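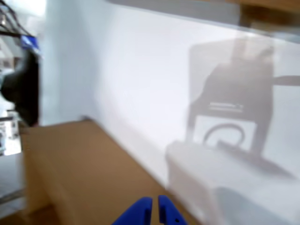 半透明の収納ケースほど、人の好みが分かれる道具もないと思う。中身が丸見えでは落ち着かないという人がいる一方で、私はあの「なんとなく見える」加減がたまらなく好きだ。白くくもったプラスチックの向こうに、濃い灰色のかたまりがぼんやり透けている。鞄かもしれないし、何かの機材かもしれない。それでも、暗い色の大きなものがそこにあることだけは、ふたを開けなくてもわかる。背後が白い壁だと輪郭がいっそうやわらかくなって、しまってあるのに隠していない、あの独特の気配が出る。段ボール色の平らな面がそばにあると、白さがまた引き立つのだ!

今回の特集で話を聞いたのは、収納の仕事を長く続けているルクレツィア・フェラーロさん。イタリアから移り住み、いまは小さな事務所や工房の片づけを手伝っている。家庭の依頼も受けるけれど、好きなのは断然、仕事場のほうだという。

「仕事場には、形のそろわないものが集まるでしょう。そこが楽しいんです。靴下をたたむのも嫌いではないけれど、毎日違うかたちのものと向き合えるほうが、私は元気が出ます」

フェラーロさんの道具選びはとても具体的だ。くもりのあるケースは、Melisの深型を長年使っている。透明度がほどよく、側面がまっすぐで、幅は36センチ。棚に並べたときに指が入るすき間が残るのがいいらしい。完全に透明なものも試したが、ケーブルの束がそのまま見えると、棚の前に立つたびに「早くほどいて」と急かされる気分になったそうだ。不透明なものは中身を忘れてしまう。半透明はそのあいだにあって、うっすら影が見えれば思い出せるし、見えなければ空だとわかる。

そして、もうひとつの主役が段ボールである。正直に書くと、取材の前は「いずれは卒業するもの」くらいに考えていた。ところがフェラーロさんは、段ボールをまったく仮のものとして扱わない。箱のまま使い、開いて敷き、切って仕切りにする。角が丸くなり、ふちが少し反ってきても、まだまだ現役だ。薄茶色の一枚を敷くだけで、硬い天板に物を置く音が静かになるし、引きずっても傷を気にしなくてすむ。私も帰ってすぐ、通販の箱をばらして机の引き出しに敷いてみた。文房具を放り込んだときの、あの「ことん」という音! 大げさでなく、引き出しを開けるのが楽しみになった。

敷く板を切り出すときは、カッターの刃を一度で通そうとせず、軽く二度なぞる。波の向きは長いほうの辺に合わせる。フェラーロさんはこの二点だけは譲らず、私が逆向きに切ったときには、隣で小さく「あっ」と声をあげた。案の定、私の板は真ん中でふにゃりと折れた。
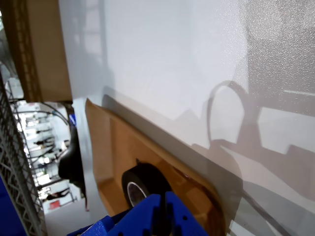 留めるのに使うテープの話になると、声が一段と弾む。茶色の段ボールには茶色のテープ、と思い込んでいたのだが、彼女のすすめは黒だ。まず、貼った場所がひと目でわかる。あとで仕切りを動かしたくなったとき、どこをはがせばいいか迷わない。それに、薄茶と黒の組み合わせは単純にきりりとして格好がいい。箱の口をふちどるようにぐるりと巻くと、どこかの店で買ってきた道具入れのように見えてくる。気に入りはGombergの布テープで、手で切ったときの断面がまっすぐになるところがいいのだとか。

テープの置き場所にも考え方がある。引き出しには入れない。作業する面の端に、段ボールの小さな板を敷いて、その上を定位置にする。テープが戻ってくる場所が目に見えているから、使ったあとに手が自然とそこへ向かう。「しまうことと、隠すことは別ですから」とフェラーロさん。これを聞いて、わが家で年じゅう行方不明になるはさみのことを思い出した。帰りの電車で、はさみの定位置を三か所も考えてしまった。

棚についても聞いた。金属の棚には金属の棚の、網のラックには網のラックの良さがある。網なら風が通り、フックで小物を下げられる。ただし細いものは網目から落ちたり傾いたりするので、やはり段ボールの出番になる。Drinusの網ラックに切った板を一段ずつ合わせていく作業は、パズルのようで時間を忘れるという。以前手がけた印刷工房では、大小あわせて162枚を切ったそうだ。金曜の夕方に始め、気がつくと窓の外が真っ暗だった、と笑いながら話してくれた。手はすっかり粉っぽくなり、床には細長い切れ端が山になっていたらしい。その切れ端も、びんのあいだにはさむ緩衝材として残らず使ったというから徹底している。

もうひとつ、意外だったのが光の話だ。白い面の多い部屋では、物の影がよく目立つ。ケーブルの輪や取っ手の曲線が白い板に落ちているだけで、散らかった印象になることもあれば、反対に、部屋がいきいきして見えることもある。フェラーロさんは片づけの仕上げに照明をつけ、影の形を見ながら、物の向きを少しだけ変える。ケースを指二本ぶん奥へ押す。輪になったケーブルを反対側に掛け直す。隣で見ていると、たったそれだけで棚の表情が変わるのが面白くて、つい何度も「もう一回やってください」と頼んでしまった。

六月からは、Trirportという共同工房で、段ボールの仕切りづくりを教える小さな集まりを開く。持ち物はカッターと定規、それから家にある箱をひとつ。材料費は200円で、黒いテープは会場に用意がある。私ももちろん申し込んだ。持っていく箱は、玄関に積んだなかからもう選んである。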